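Etance snap-lock containers, set of 20: a year of leftovers

14 comments | 333 shares

I bought the Etance set last October to replace a drawer of takeout tubs with no matching lids. It has 20 pieces, counting lids as pieces, so you get 10 boxes in five sizes. I paid full price at the Terthorpe outlet and have used them nearly every day.

The lids are the best part. Each one closes with four tabs, and the seal is a soft ring that sits in a groove. I carried soup to work in the medium box all winter and it leaked once, when I had left a bit of noodle under the ring. The tabs were stiff for the first few weeks and hard on the thumbs. They loosened up, and none have snapped.

The ring has to come out for cleaning. A butter knife works, but go easy or you will nick it. If you leave it in, the groove goes gray and starts to smell. The manual calls for a monthly cleaning, and I would do it twice that often.

Staining is average. Tomato sauce left a pink line in two boxes that never came out. Turmeric did worse. Rice, cut fruit, beans and cold chicken leave nothing behind.

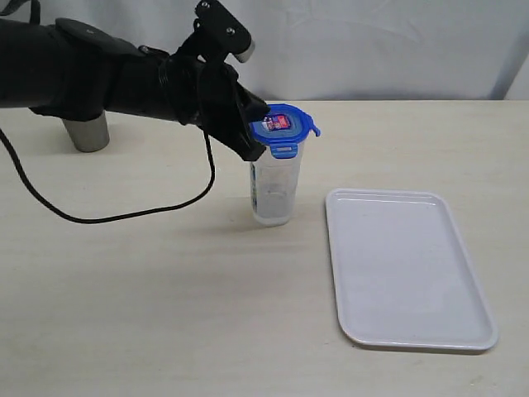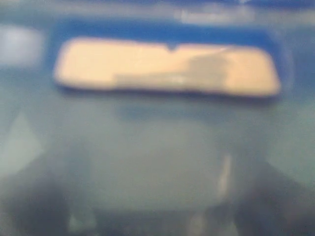
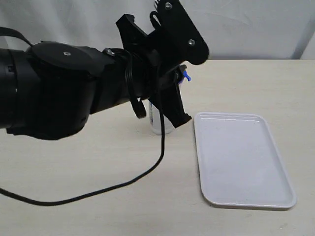

Katherine Chambi wrote that her Etance lids warped on the bottom rack of the dishwasher within a month, and that the company told her the top rack was the only safe place for them. She also finds the largest box too deep for a normal fridge shelf.

I can't argue with the first point. Mine have only ever gone on the top rack, and they still lie flat. As for the big box, it fits my fridge with one shelf moved down -- I use it for bread dough more than leftovers.

Before these I had the Trevon set, which costs less and stacks better. The Trevon lids press on with no tabs, and they popped off in the freezer. Niazi makes a glass set that doesn't stain at all, but it is heavy in a lunch bag and I broke one the first week.

Replacement rings are sold in packs, part number 2409. Replacement lids are not sold at all, and that is my main complaint. Lose one and you have an open bowl.

I would buy the set again for lunches and the fridge. For the freezer it is fine if you leave some room at the top -- fill a box to the brim and the lid will bulge.

Comments (14) | Share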